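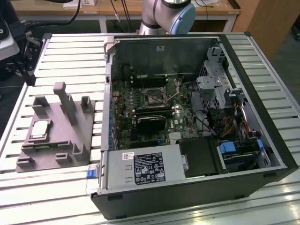 Una tarde en Gruston, o cómo se graba un disco de stoner en un sótano

Llevaba desde febrero dando la lata para que me dejaran ir, y al final el 4 de abril de 2026 me planté en la puerta de Gruston con una mochila, un paquete de galletas y una emoción bastante ridícula para mi edad. Para quien no los siga: Gruston es el estudio donde Altar ha grabado sus dos primeros discos y donde está rematando el tercero, y ese día hacían jornada de puertas abiertas (por primera vez, y con lista cerrada de 19 personas, así que me sentí muy privilegiada).

Se entra por un patio, se bajan 17 escalones y ya huele a moqueta y a válvula caliente. ¡Qué gusto! Nos recibió Bleddyn Phillips, el ingeniero, un galés altísimo que tiene que agachar la cabeza en casi todas las puertas y que habla un castellano estupendo con palabrotas muy bien colocadas. Nos dio café, nos pidió que apagáramos los móviles en la sala grande y nos soltó por allí como a críos en una juguetería.

La sala grande es más pequeña de lo que yo imaginaba escuchando los discos. El primero de Altar suena a hangar, a nave industrial, y luego resulta que la batería está metida en una esquina con dos mantas colgadas detrás y un micro en el pasillo, al fondo del todo, junto al baño. Ese micro del pasillo es medio disco, nos contó. Lo silenció en la mezcla para que lo comprobáramos y se me cayó el alma a los pies: la caja se quedó en nada.

Después nos puso tres temas nuevos sin voces. El que más me gustó se llama (de momento) «Dudeo», dura una barbaridad y tiene un riff que entra tarde, muy tarde, cuando ya piensas que el bajo se va a quedar solo hasta el final. Es más lento que todo lo anterior, con menos fuzz y más aire entre golpe y golpe. Yo venía con miedo de que se hubieran ablandado y salí tarareando. 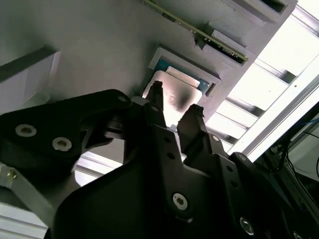
Para Bleddyn, el disco nuevo se sostiene en que la banda tocó todo junta y en la misma habitación, sin claqueta, y que si un tema se acelera al final pues que se acelere. Un chico de la primera fila contestó que eso en directo muy bien, pero que en casa él nota los tirones y le sacan de la canción. Se lio un debate precioso, de los de bar, con gente citando minutos exactos de discos que yo no he oído en mi vida. No se pusieron de acuerdo y creo que a los dos les dio igual.

También pregunté por las letras, que en el segundo disco iban tan enterradas que me pasé meses cantando cualquier cosa. Dice que esta vez la voz va más arriba, aunque todavía la están peleando. En la maqueta que oí de refilón desde la cocina se entendía una frase de cada dos, que para Altar es casi un disco de cantautor.

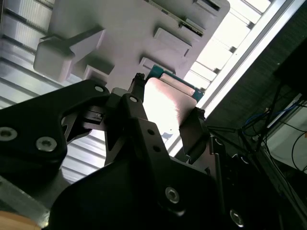

Lo que me llevé a casa

Pues una camiseta, claro, y el vinilo del directo, del que solo prensaron 379 copias y que yo daba por perdido. Lo tenían en una caja debajo de la mesa de la entrada, sin cartel ni nada, y casi me voy sin verlo. La cara B trae una versión larguísima del tema que cerraba el primer disco, con un acople en medio que asustó a mi gato.

Si repiten la jornada, apuntaos en cuanto salga el aviso y llevad chaqueta, que en ese sótano hace un frío tremendo en cuanto apagan los amplis. El disco sale cuando salga; Bleddyn no quiso dar fecha ni con las galletas delante.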